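Ticket 2539: Invoice export stops before the last page
Product: Sustik Desk
Status: Waiting for customer
Opened: Wednesday, November 24, 2021

Hello support team,

I am using Sustik Desk for the accounts of our shop in Orncombe. Since the update in October, the export of invoices to PDF is not complete. I have 683 invoices in the archive, but the file always ends after invoice 455. There is no error message. The progress bar goes to the end and the window closes normally.

What I have tried until now:
- restarted the program and the computer
- exported to a local folder and not to the network drive
- exported the first 200 invoices only, this works well
- switched off the company logo in the template, no change

Invoice 456 opens without problem on the screen, and I can also print it alone. The customer on it is Namboodiri, and the address has two lines more than usual. I do not know if this is important.

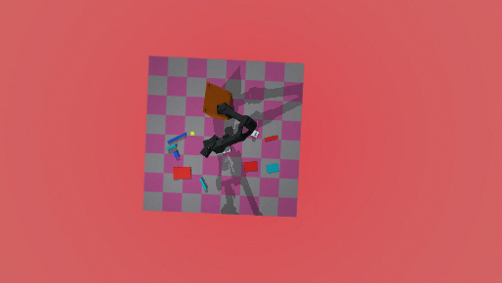 Ronaldo Dagdag: Thank you for the clear list. Please open invoice 456, shorten the address to four lines, save it and run the full export again. If the file still ends in the same place, send us the export log from the Help menu.

I made the address shorter and the export went further, but now it stops at 612, where the address is also long. I have attached the log. For the moment I export in two parts and leave this one out. Is a correction planned, or must I change all the long addresses by hand?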